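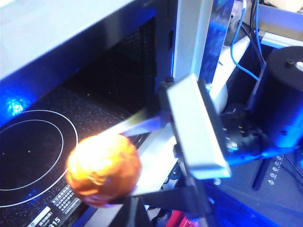 Orange foil-wrapped ball, close up.

Topic: Microwave trips the breaker, but only on Saturday
Board: Household Electrical and Appliances

tdrakos wrote:
We have a shared kitchen in a small office in Lemcombe. One microwave, one kettle, one toaster, all on the same counter. The kettle label says 3000 W. The microwave label gives only its cooking output. On weekdays everything runs. On Saturday, when the weekend class comes in, the breaker goes at lunch. Is the microwave faulty, or is the circuit overloaded?

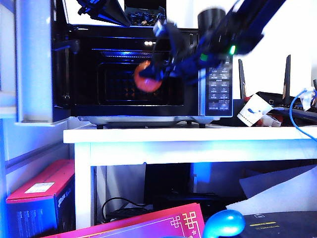 The microwave, front on.

wirow_sparks wrote:
Overloaded, most likely. The output figure is the heat delivered to the food. Input is always higher, so look for a second figure on the rating plate at the back. Add that to the kettle and you are probably past what the breaker will hold for more than a few minutes.

Neagu_A wrote:
Agree on input versus output. I would not rule out the microwave yet. How long does it run before the trip? An overload takes time at a modest excess. If it goes the instant you press start, suspect earth leakage or a door switch fault.

tdrakos wrote:
Not instant. Roughly 4 minutes, with the kettle on its second fill.

wirow_sparks wrote:
Then it is thermal. Nothing wrong with the oven.

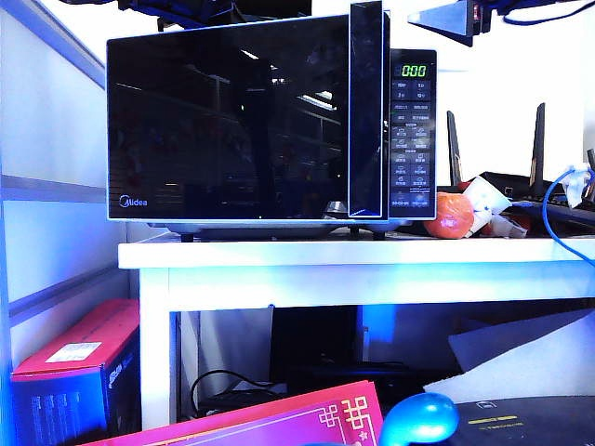 Midea, display at 0:00.

bretham_m wrote:
I disagree with "nothing wrong". A tired breaker will trip below its rating, and so will one with a loose terminal heating it from the side. I saw this in a unit at Bretham — the load was legal and the terminal had browned. Get an electrician to measure the current under load and check the terminals.

wirow_sparks wrote:
Fair, but test the cheap theory first. Run the microwave alone with a jug of water in it. If it holds, add the kettle.

Neagu_A wrote:
Leave the toaster out of both runs or the result means nothing.

tdrakos wrote:
Plate at the back does show a higher input figure. Ran the microwave alone through two long cycles and it held. With the kettle it tripped during the second boil. I have asked the landlord for a separate circuit for the kettle, and for the terminals to be checked while the board is open.

bretham_m wrote:
Good. Ask for the measured current in writing.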